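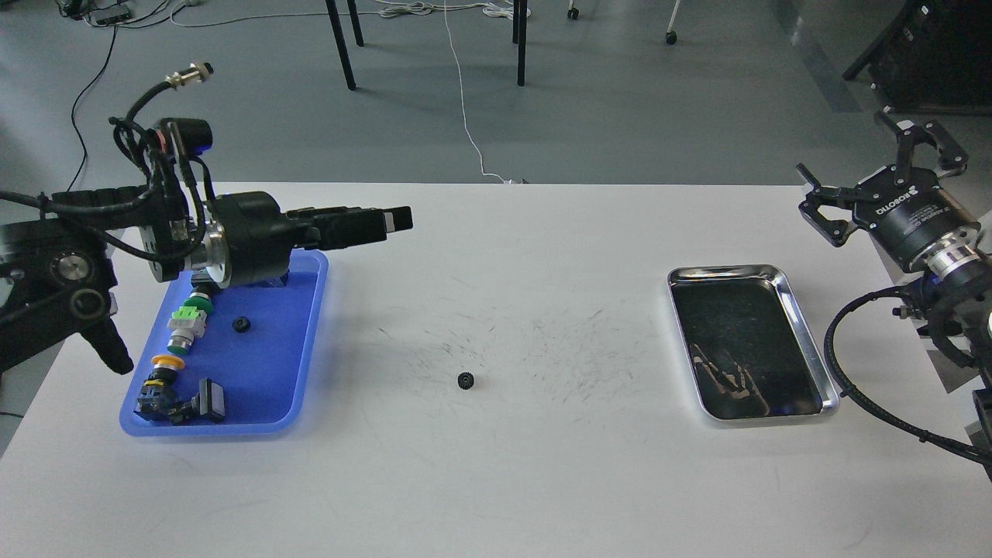

双臂取放工位。蓝色托盘内和桌面上各有一个黑色小齿轮。

取放试验应当先写末态,再写动作

双臂取放试验的作业文件,通常从动作写起:哪条臂先动,从哪一侧接近,夹爪开到多大,抬到什么高度再平移。末态往往只占一行,写作“将零件放入目标托盘”。我的看法是顺序应当倒过来。一份取放试验规程,首先要把初态和末态写到两个互不相识的人能够作出相同判定的程度,然后才有资格谈动作。动作部分可以短,甚至可以留空,交给控制器或者操作员去决定。

这个看法来自Sarnovow的一次复核。复核对象是1288条取放记录,零件是按钮、触点块、锁紧螺母和小齿轮一类的小件,容器是塑料托盘和金属托盘。按当时的规程,1118条判为成功。Ebenezer Bawa按一份新写的末态定义重新判了一遍,其中286条由成功改为不合格或者无法判定。机器没有换,零件没有换,记录也是同一批记录,变动的只有判定文字。

有人据此认为旧规程太松,新规程太严。我不同意用松紧来描述这件事。旧规程的问题在于有几种情况根本没有写,判定员各自补了一个答案,补得还不一样。下面按我认为应当进入规程的次序,逐项说明。

一、初态

初态要规定三件事:零件清单、零件所在区域、零件的允许姿态。

零件清单应当以类型和件数给出,不以“若干”给出。同类零件多于一件时,清单要说明它们是否可以互换。可以互换,则任取一件都算;不可以互换,则每件必须有可供判定员辨认的标记。Stultby那套规程在这一点上写得最省事,它规定凡没有标记的同类零件一律视为可互换。我赞成这个默认值。它未必适合每一个项目,但默认值一旦写出,争议就有了起点。

区域的划分应当覆盖整个工作面。只定义源容器和目标容器是不够的,两个容器之间的桌面也是一个区域,容器的边沿又是一个区域。零件落在桌面上,算未离开源容器,还是算已离开而未到达?旧规程没有这个区域,判定员只好把它归入“进行中”。一次试验如果在这时结束,“进行中”就成了终判,而终判栏里没有这个选项。复核时改判的记录里,这一类占了相当一部分。

允许姿态容易被略去。按钮有正放和侧放,带触点块的按钮侧放以后重心偏移,夹爪可用的夹持面随之改变。如果初态允许侧放,就要写明;如果不允许,就要写明由谁在试验开始之前复位。我见过的作业文件大多写“零件随机摆放”。随机一词在这里没有可执行的含义。它没有给出分布,没有给出范围,也没有给出排除项。一个人随手摆出来的布局,和按抽签表摆出来的布局,统计性质差别很大,前者会不自觉地避开那些看起来不好抓的位置。

Lahtinen的做法是用一张布局表,每行给出零件类型、区域编号和姿态编号,按表摆放,摆完由第二个人核对。这样做每次试验要多花时间,反对的理由也集中在这里。我认为时间应当花。如果确实花不起,至少应当在摆放之后记录一次实际布局,让后来的人可以把记录按初态分组。初态没有记录的数据,事后无论用什么方法都补不回来。

二、末态

末态的定义应当只依赖末态本身。这句话看起来没有必要写,但多数规程做不到。

常见的写法是“夹爪将零件放入目标托盘并退回”。判定员要确认这一句,必须知道零件是由夹爪放进去的,还要知道夹爪退回了。假定零件从夹爪中滑出,恰好落进托盘,这算不算“放入”?假定零件先落在托盘边沿,静止一会儿,然后滑进去,又算不算?旧规程下,两名判定员对滑落入盘的处理正好相反。一名认为结果达成即可,另一名认为动作失控应当判失败。两种观点都有道理,但是一份规程不能同时容纳两种。

我主张把它拆成两个字段。第一个字段是末态是否满足,只看零件位于哪个区域、是否静止、是否与夹爪脱离接触。第二个字段是过程中是否发生规定的异常,包括滑落、二次夹持、碰撞容器、碰撞另一条臂。两个字段分别判,分别存,分别统计。用户关心结果,就取第一个;关心过程,就取第二个;两者都关心,就取交集。把它们合并成一个“成功”,信息在写入的那一刻就丢掉了。

零件静止的判据要有时长。时长取多少可以商量,关键是要有。带螺纹的圆柱形零件在平整的金属面上会滚动,小齿轮立着和平躺是两种稳定程度。没有时长,判定员就会在自己觉得已经停下的时候按键。

脱离接触的判据要独立于夹爪开度。夹爪张开到位,不等于零件已经脱离。橡胶指垫有黏附,线缆会挂住零件的端子。控制器回报的开度只能作为辅助字段,不能用作末态的依据。

还有一项经常被忽略的内容,即非目标零件的末态。任务是把齿轮移到目标容器,过程中按钮被拨出了源容器,齿轮最后到位。旧规程判成功,新规程判末态不满足。Bawa在草案里写的是“未列入任务的零件,其所在区域在试验前后应当相同”。我认为这一句是整份草案里最有用的一句。它不要求零件纹丝不动,只要求区域不变,既给了接触和轻微推移的余地,又排除了把别的东西扫出去的情况。 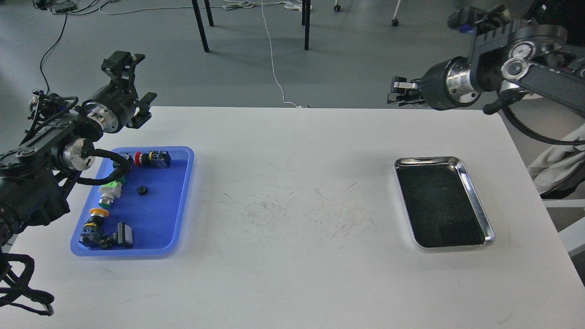

试验结束时目标容器是空的,零件仍在源容器里,记录是否应当保留?

应当保留,并且末态字段照常填写为不满足,异常字段按实际发生的情况填写。未完成的试验和完成的试验使用同一套字段,删除未完成的记录会使成功率失去分母。

三、区域边界的争议

区域写得越细,边界上的争议越多,这是事实,也是反对细化的人最常提出的理由。零件一半在托盘底面,一半搭在托盘边沿,按哪个区域算?我的建议是规定一个偏向:凡与两个区域同时接触的零件,一律归入对任务更不利的那个区域。对取放任务来说,就是归入未到达的一侧。偏向的方向并不重要,重要的是对全部记录一致。

也有人建议按投影面积判定,超过一半即算进入。这个方法在论文里看着整齐,在工位上很难用。判定员没有测量手段,用俯视相机测量又会受到遮挡,手臂和线缆经常正好压在容器上方。按接触判定粗糙一些,但是能做。

遮挡本身也应当写入规程。无法看见的零件不能判为到位,也不能判为不到位,只能判为无法判定。旧规程没有“无法判定”这个选项,判定员在看不清的时候多数选择了成功,理由是前一段画面里零件正在往那个方向移动。这是推断,不是观察。规程应当要求手臂在试验结束时撤到不遮挡任一容器的位置,撤离不到位的,记录标为末态不可观察。把撤离位置写成固定关节角是一种办法,写成“从判定视角能够看到两个容器的完整内底面”是另一种办法。后一种和工位布置无关,换了臂、换了桌子仍然可用,我倾向于后一种。

四、两条臂的责任

双臂工位的规程还有一个单臂工位没有的问题:不参与任务的那条臂处于什么状态。

作业文件常常只写执行臂,另一条臂默认“待命”。待命可以是断使能,可以是保持位置,可以是随时准备接手。三种状态在安全上和在判定上都不一样。断使能的臂在受到碰撞时表现不同,保持位置的臂占据一部分工作空间,随时准备接手的臂可能在执行臂失败之后介入,把一次失败变成一次成功。

我主张规程对每条臂都写明三项:使能状态、停放位置、是否允许介入。允许介入的,介入即为一次过程异常,末态照判。这样处理以后,双臂协作的记录不会被混进单臂成功的统计里去。

停放位置要考虑线缆。腕部外走线的臂,线缆环的大小随姿态变化,停放时线缆可能垂到容器边沿。规程里应当有一句关于线缆的要求,我建议写成“停放状态下,任何线缆不得进入容器上沿所围的空间”。对运动过程中的线缆则不宜写死,写死了等于禁止一大批合理的轨迹,记录“线缆是否接触零件”即可。

关于人身安全,工业机器人和协作应用各有现行标准,项目内部的取放规程不应当重复,更不应当改写。我见过有人把力限值抄进作业文件,抄的时候漏了适用条件,这比不抄危险。作业文件写一句引用,由负责风险评估的人维护评估文件,两份文件各管各的事。

五、夹爪参数写多少

工程师写规程,最乐意写的是夹爪。开度、速度、力,三个数列成表,看起来很扎实。我认为在试验规程里,夹爪参数应当降为记录项,不作为规定项,除非试验的目的就是比较参数。

原因在于这批零件的几何差别太大。蘑菇头按钮可以夹头部,也可以夹底座;带触点块的按钮,触点块是方的,按钮头是圆的,夹持面选择不同,合适的开度就不同;锁紧螺母和小齿轮高度小,指尖几乎要贴到容器底面。用一组固定参数覆盖所有零件,结果是为了迁就最小的零件,把其余零件都放到不合适的条件下去试。

记录项则要写全。每次闭合的指令值和实际值都应当存下来,时间基准要和图像一致。时间基准的问题看上去和规程无关,但复核时有一部分记录之所以落到无法判定,原因正是夹爪状态和图像对不上。夹爪日志显示已张开,画面里手指还合着,判定员不知道该信哪一个。同步要求应当写进规程正文,并且给出允许的偏差,超过偏差的记录作废。不应当把它放在附录里当作建议。

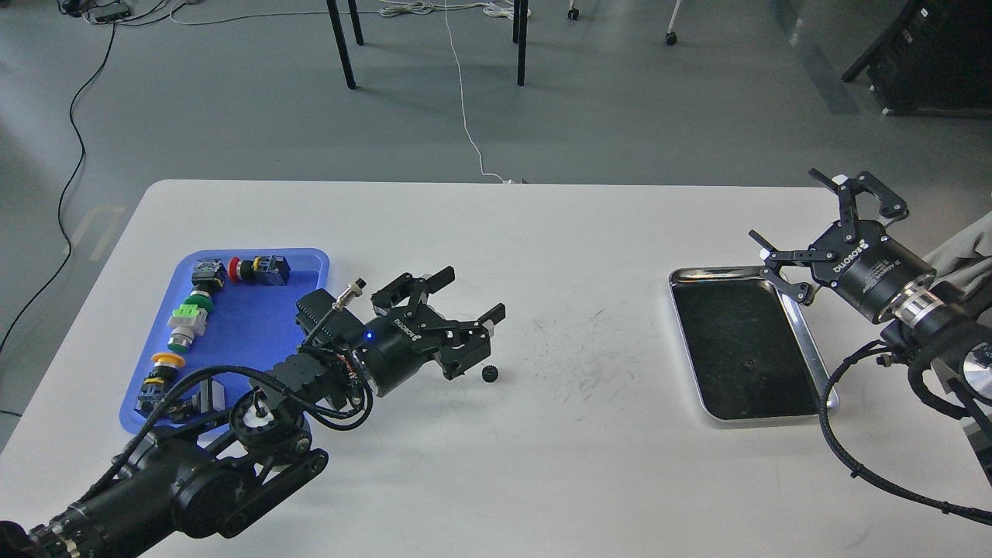
和时间基准类似的还有清点。试验开始之前清点一次,试验结束之后再清点一次,两次的总数应当相等。总数不等,先停机找零件,找到之前不开始下一次。小齿轮和螺母掉到桌下是常有的事,掉落以后如果直接补一件新的继续做,前一条记录的末态就成了一件不知去向的零件,后一条记录的初态则可能多出一件。我建议为“桌面以外”单设一个区域编号。零件到了那里,末态判为不满足,编号照填,不用另外写说明。

清点还应当包括容器本身的位置。容器在桌上没有固定,手臂碰一下就会移动。移动以后,区域跟着容器走,还是留在原处?我认为区域应当跟着容器走,即零件在托盘里就是在托盘里,托盘移动另记一条异常。如果项目依赖固定坐标,例如用预先示教的点位,那么托盘移动超过允许值,应当在下一次试验之前复位。允许值由示教点的精度要求决定,通用规程给不出来。

六、判定员

规程写到这个程度,仍然需要人来判。我对判定员的要求有两条。

第一,判定员不应当是操作员。操作员知道自己想做什么,会用意图去补画面上看不到的部分。这一点没有恶意,也很难靠培训消除。

第二,应当有一部分记录由两人独立判定,结果不一致的记录要列出来,逐条对应到规程的条款。对应不上条款的,说明规程有缺口,应当补条款。对应得上而判定仍然不同的,说明条款的措辞有歧义,应当改措辞。Bawa的草案第一版有38条,经过一轮双人判定以后,有合并的,有拆开的,也有整条删去的。我不认为条款数多是好事,草案里关于零件颜色的几条删得就很对,那几条只是在描述清单里已有的内容。

双人判定的一致率应当和成功率一起报告。只报成功率而不报一致率,读者无法知道这个数字里有多少来自机器,有多少来自判定。两套系统的成功率如果只差几个百分点,而判定的不一致也有几个百分点,这个比较就不成立。

七、对几种反对意见的答复

第一种意见:规程太细,会限制研究。我认为末态定义限制的是说法,对做法没有限制。按上面的写法,动作部分几乎是空的,控制器用示教、规划还是学习得到的策略,规程都不过问。相反,从动作写起的规程才会限制方法,它规定了从哪一侧接近,换一个方法就要改文件。

第二种意见:先做起来,数据多了以后再统一。Sarnovow的情况恰好可以作为反例。复核1288条记录所用的时间,超过了最初写一份末态定义所需的时间,而且复核之后仍然有一部分记录因为缺少初态或者同步信息而无法挽回。数据越多,事后统一的代价越高。

第三种意见:各家零件不同,通用规程没有意义。零件清单当然各家不同,但区域、姿态、静止、脱离、遮挡、介入这些概念和零件无关。Caster项目做的是线束端子,Stultby做的是面板元件,两边的零件没有一件相同,末态那一章可以逐字共用。不能共用的是静止时长和容器位移的允许值,留作参数即可。

第四种意见最难回答:末态满足与否,并不反映零件之后能不能用。按钮放进托盘,触头可能已经受了损伤,外观看不出来。这个意见成立。取放规程管不到零件功能,如果项目需要,应当在取放之后另设检验,检验结果作为第三个字段,由检验方填写。我反对的是把功能检验塞进“放置成功”的定义,那样会让一个当场可以判的量变成要等几天才能判的量,判定员只好先填一个猜测值。

八、最低限度的文本

不打算采用完整规程的团队,可以先在现有作业文件里加入下列文字,位置放在动作部分之前:

每次试验开始前,记录各零件的类型、区域和姿态。
工作面划分为源容器、目标容器、容器边沿、桌面、桌面以外五个区域。
目标零件只与目标容器内底面或其中的其他零件接触、静止达到规定时长、且与夹爪和线缆均无接触时,末态满足。
未列入任务的零件,其所在区域在试验前后应当相同,否则末态不满足。
零件与两个区域同时接触时,归入对任务更不利的区域。
末态不可观察的,填写“无法判定”,不得由前段画面推断。
滑落、二次夹持、碰撞、另一条臂介入、容器移动,作为过程异常单独记录。
未完成的试验不得删除。

第三条里的“或其中的其他零件”是后来加的。多个零件放进同一个容器以后会互相搭靠,如果只允许接触内底面,后放的零件很容易被判为不满足。加上这半句之后,又有人问搭靠在别的零件上、同时又碰到边沿的怎么算,答案在第五条,归入容器边沿。

静止时长在Sarnovow目前还没有定下来。操作员希望短,判定员希望长,十月的那一版暂时按零件类型分了两档,圆柱形零件和齿轮用长的一档,其余用短的一档。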